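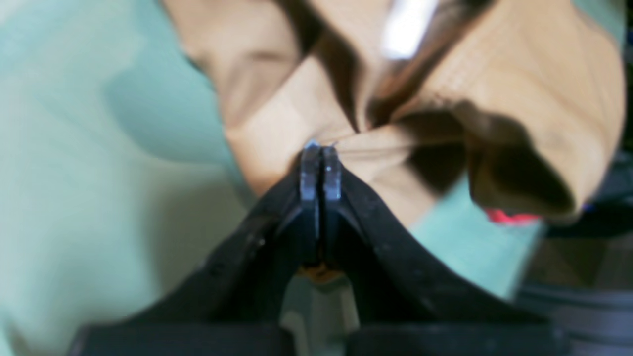 Home Products Manuals Downloads Contact

Section 4. Connecting the Cimis voice adapter to your phone line

Use this section to connect a Cimis voice adapter to your home network, register it with your phone service, and move an existing handset onto it. If your adapter was supplied already registered by Irkham, skip steps 7 through 10 and go to "Checking the line."

Have the following ready before you start: your account number, the line password from your welcome letter, a network cable, and a corded or cordless phone with a standard plug.

CAUTION: Unplug the adapter from any telephone wall jack before connecting it to power. Voltage on an old landline can damage the PHONE port. Damage of this type is not covered by the warranty.
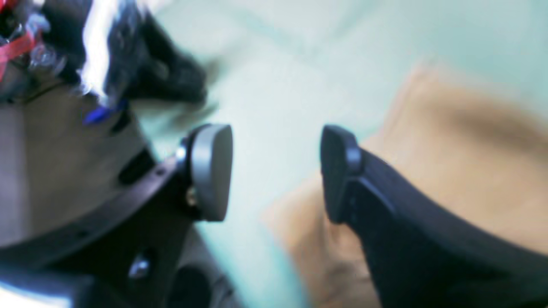 Crisanto Samonte

Revised 21 June 2022

Connecting the cables

1. Place the adapter on a flat surface near your router. Leave the vents on both sides open.

2. Connect one end of the network cable to the port marked NET. Connect the other end to any free port on the router.

3. Plug the handset or the cordless base station into the port marked PHONE 1. Leave PHONE 2 empty unless you have paid for a second line.

4. Connect the power supply and wait for the POWER light to turn steady green. It blinks while the adapter starts up and may go out once during that time. Do not disconnect it.

5. Check the NET light. Steady green means the adapter has an address from the router. Amber means the cable is connected but no address was given. Restart the router and wait for the light to change.

Note: Adapters with the Nowakowski power supply have a small switch on the cord. If no lights come on, check the switch first.

Registering the line

6. Lift the handset. You will hear a fast tone. This is normal for an unregistered adapter.

7. Dial 545 and wait for the voice prompt.

8. Enter the set-up code, 2649, followed by the pound key. The adapter reads out its network address. Write it down.

9. On a computer connected to the same router, type the address into a web browser. The Cimis set-up page opens. Enter your account number and line password. Both are case sensitive.

10. Under Service, check that Local Port is 1792 and Register Interval is 900 seconds. Click Save, then Restart.

Note: Do not shorten the register interval to try to fix dropped calls. Some services will block an adapter that registers too often. See Section 7 for dropped calls.

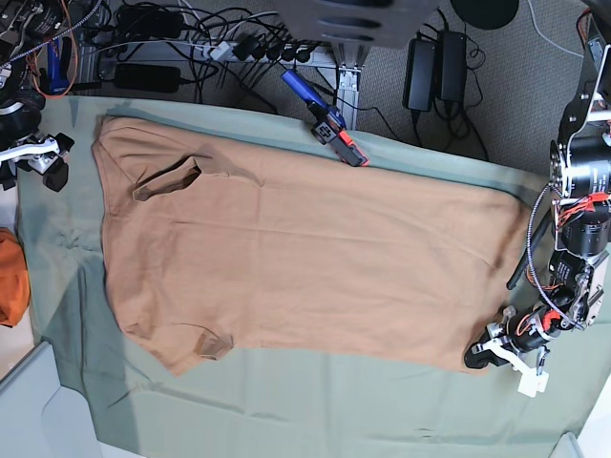 One reader of the August printing wrote that step 10 had been done twice and the port kept going back to zero. The cause was an open set-up page on a second computer, and closing it let the change save. If your settings do not stay, close every other browser window that shows the set-up page and repeat steps 9 and 10.

Checking the line

11. Lift the handset and listen for a steady dial tone. The PHONE 1 light should be green.

12. Call a cell phone or another number you can answer yourself. Talk for at least a minute and check that both sides can be heard.

13. Call your own line from the other phone. If the caller hears ringing but your handset stays silent, check the ringer volume, then try a different handset.

CAUTION: The adapter does not work during a power failure unless both it and the router have backup power. Keep a charged cell phone available for emergency calls, and confirm the street address on your account before relying on the line.
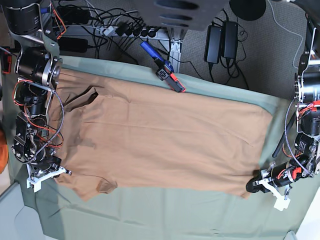

T-shirt laid flat on a green cloth.

Using the Jirkik extension kit

The Jirkik kit lets up to four handsets share PHONE 1. Connect the kit only after step 13 is complete. Plug its short lead into PHONE 1 and plug the handsets into the kit. If the dial tone becomes faint, remove one handset and test again.

Do not connect the kit to house wiring that is still attached to a landline.

We use cookies to remember your language and region. Accept Settings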